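Casa Tomoana
Cocina compartida - Preguntas frecuentes sobre la mesa, la basura y los envases

Las respuestas valen para la cocina de la planta baja. La de arriba tiene su propia hoja, pegada por dentro de la puerta de la despensa.

¿Quién recoge la mesa?

La persona que la ha usado, en cuanto acaba. Si han cocinado varias juntas, se reparten el trabajo como quieran, pero la mesa tiene que quedar libre antes de que salga la última. Los turnos semanales cubren el suelo, el fregadero y sacar las bolsas. No cubren los restos de la cena de otra gente.

¿Por dónde se empieza?

Por lo que va directo al cubo: envoltorios, bolsitas de aperitivos, papel de cocina usado, redes de espuma de la fruta. Se acerca el cubo al borde de la mesa y se va echando. Después se separan las botellas y, al final, se friega lo que haya que fregar. Las esponjas y los estropajos se apartan a un extremo desde el principio, porque entre bolsas arrugadas acaban en la basura con mucha facilidad.

¿Las redes de espuma de la fruta se reciclan?

En esta casa, no. Van al resto con los envoltorios. Durante un tiempo las guardábamos para proteger vasos en las mudanzas y llegamos a llenar un cajón entero. Si alguien necesita alguna, que la pida antes de que se tire la bolsa.

¿Y los cartones pequeños?

Si están limpios, se pliegan y van a la caja del papel. Si tienen grasa o restos de comida, al resto. Los que llevan una parte de plástico pegada también van al resto, salvo que se separe tirando con la mano.
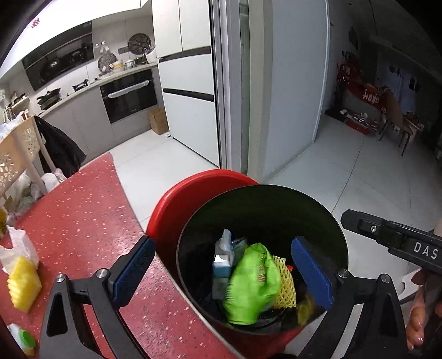 Declan Ashby: Lo del cartón con plástico pegado no lo veo tan claro. En mi turno me encuentro muchos que se separan sin esfuerzo y que nadie ha intentado separar. Pediría que se probara por lo menos una vez antes de tirarlos.

Aceptado. Se prueba una vez y, si no sale, al resto.

¿Cada cuánto se cambia la bolsa del cubo?

Cuando el contenido llega al borde, o cada 2 días aunque no esté llena. En verano, todas las noches si hay restos de pescado o de carne. Quien saca la bolsa pone la nueva y la dobla por encima del borde para que no se escurra hacia dentro. Los rollos de bolsas Terel están debajo del fregadero, detrás del cubo de fregar.

¿Qué se hace con las botellas de plástico?

Primero se mira si están vacías. Las de detergente, salsas y bebidas se parecen bastante cuando están tumbadas entre lo demás, y más de una se ha tirado a medias. Si están vacías, se enjuagan, se aplastan y se vuelve a poner el tapón. Van a la bolsa de envases del lavadero. Las que tienen contenido se dejan de pie en la estantería, con la etiqueta hacia fuera.

¿Hay que enjuagarlas mucho?

Con un poco de agua basta. No hace falta quitar la etiqueta.

¿Se pueden guardar las bolsas de plástico?

Las de asas, sí, si están limpias y enteras. Se doblan y se meten en el cajón de abajo. Guardamos 5 como mucho. Las de alimentos, las rotas y las que están pegajosas se tiran. En marzo se vació el cajón, que ya no cerraba, y desde entonces se aplica el límite.
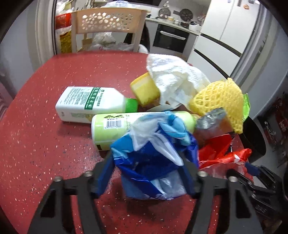

Última modificación de esta página: 22 de abril de 2024

¿Cuándo se tira una esponja?

Cuando huele después de aclararla, cuando se deshace o cuando ha servido para el suelo. Una esponja que ha tocado el suelo no vuelve a los platos. Los estropajos duran más, pero se tiran en cuanto empiezan a soltar fibras. Hay repuestos en la misma balda que las bolsas.

¿La esponja de los platos sirve para la mesa?

Mejor no. Para la mesa hay bayetas. Como la superficie es roja y con motas claras, las migas se disimulan muy bien - conviene pasar la mano seca antes de dar por terminada la limpieza.

¿Puedo dejar bolsas de la compra sobre la mesa?

El tiempo de vaciarlas. Lo que no necesita nevera va a la estantería. Los paquetes abiertos se cierran con pinza y llevan el nombre escrito. Un paquete abierto y sin nombre se considera de todos.

¿Qué pasa con el aceite usado?

Al fregadero, nunca. Se deja enfriar y se echa en el bote de 600 ml que hay junto a los fogones. Cuando se llena, se cierra y se avisa a Krystyna Pawłowska, que lo lleva al punto de recogida.

¿Se paga algo por el material de limpieza?

Sí, sale del fondo común de la cocina. Si se ha comprado algo por cuenta propia, se entrega el tique a Noeline Tipoki y se devuelve el importe a final de mes. Sin tique no hay devolución.

¿El cubo tiene un sitio fijo?

Va junto a la mesa, por el lado desde el que se recoge. Se puede mover mientras se cocina. Al terminar vuelve a su sitio, con la abertura despejada y sin bolsas colgando por encima.

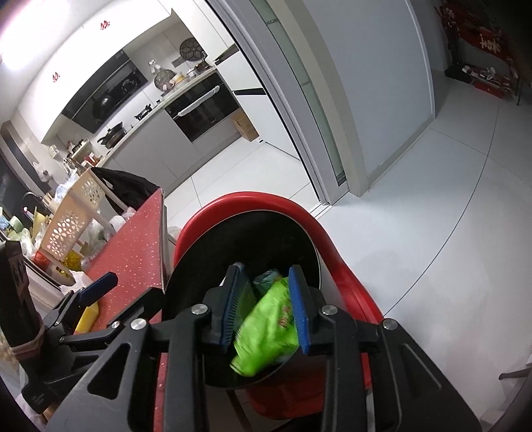 Cubo rojo con bolsa negra, en la cocina.

He tirado algo por error. ¿Qué hago?

Si la bolsa sigue en el cubo, hay guantes en el cajón de las bayetas. Si ya se ha sacado, conviene preguntar enseguida a quien tenga el turno de esa semana. La lista está en la puerta de la nevera.

¿A quién se le proponen cambios en estas normas?

A Jolene Gilchrist, por escrito, en la libreta de la entrada. Las propuestas se leen en la reunión mensual de la casa.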